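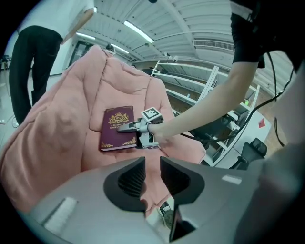 Hemi Cartwright objected, on reading our first draft, that a book laid on a seat hasn't been put away and shouldn't be counted as if it had. Cartwright felt that the word "resting place" blurred two different acts, leaving a book and storing a book, and wanted them kept apart throughout.

We took the point and recoded the whole diary set. The term "resting place" now covers any surface on which a large book spends time between readings, and "home place" is kept for the spot a household names when asked where the book belongs. The two came apart far more often than we had expected, which made the recoding well worth the trouble!

**4.2 Large books and soft chairs**

Our interest in this section is in the treasury: the big, hard-covered gathering of stories or pictures, with a decorated front and more pages than most people read at a sitting. Nine such books were followed in the Dramani rooms, and 21 readers kept diaries of where they picked each one up and where they set it down. Small paperbacks were left out. They go into pockets and bags and down the sides of cushions, and they deserve a study of their own (we would love to see one).

Of all the surfaces in the diaries, the soft chair gave us the richest entries. Readers spoke of it almost as a second shelf. A side table was close by in most of the arrangements we tried, yet several readers passed over it and laid the book on the seat they had just left. One wrote that the table was "for the cup" and the chair was "for the book", and that it would feel odd to swap them. Another folded a blanket on the seat first so that the corners of the boards would have something to sink into.

Covers on seats turned out to matter a good deal. On a bare, firm seat a heavy book lies flat and can be lifted with one hand under the spine. On a thick quilted cover it tilts, and the reader has to work the fingers in beneath it. Diaries for covered seats are full of small remarks about this: the book "slid into the dip", it "wanted two hands", it "came up with half the blanket". Readers didn't seem to mind. In the closing interviews the covered seat was still the favourite, and the word used for it again and again was "safe".

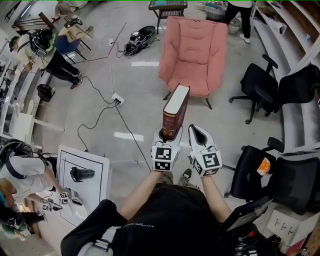 A tufted back brings in a further possibility, and it is one we had missed entirely when we planned the diary sheets. Some readers stood the book up, leaning it against the back cushions with the front cover facing out into the room. There was no box to tick for this, so they wrote it in the margin. We went back over the earlier sheets and found the same note there in three different hands. Standing a book on a chair shows it off. It also makes the chair unusable until someone moves the book, and readers were well aware of that. Two of them described it as a way of keeping the seat.

Decoration has a part in this too. The plainer books in the set were laid face up or face down with little pattern that we could find. Those with gilt fronts were almost always laid face up, and they were the only ones stood against a cushion. When we slipped plain paper jackets over two of the gilt books for the second round in September, both were set down face down within the first few entries. We don't want to lean too hard on two books, but it was a lovely result to come across and we hope others will try it.

Tidying is where the difference between resting place and home place shows most clearly. Asked to clear the room for a visitor, readers carried cups, papers and bags away at once. The large book was dealt with last, and in many entries it was only straightened: squared up to the front of the seat or turned so that the title read the right way round. The Stedex shelf unit, which all the readers had named as its home place, received it much less often than we had supposed. Readers who did shelve it mentioned the weight, and the height of the upper shelf in particular.

We should add a caution about colour. Our chairs differed in shade as well as in padding, and a dark red or brown book stands out strongly on a pale or pink seat. Some readers said they left the book there because they would see it again on the way in. With the present set of chairs we can't separate softness from plain visibility, and section 5.1 sets out how a matched pair of seats might do so.

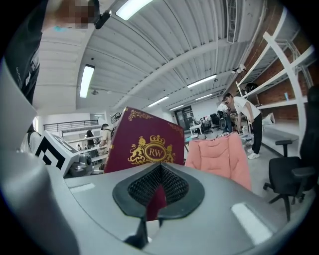
**Figure 1.** Crest and gold filigree on a maroon face, upright, with a pink padded chair to the right.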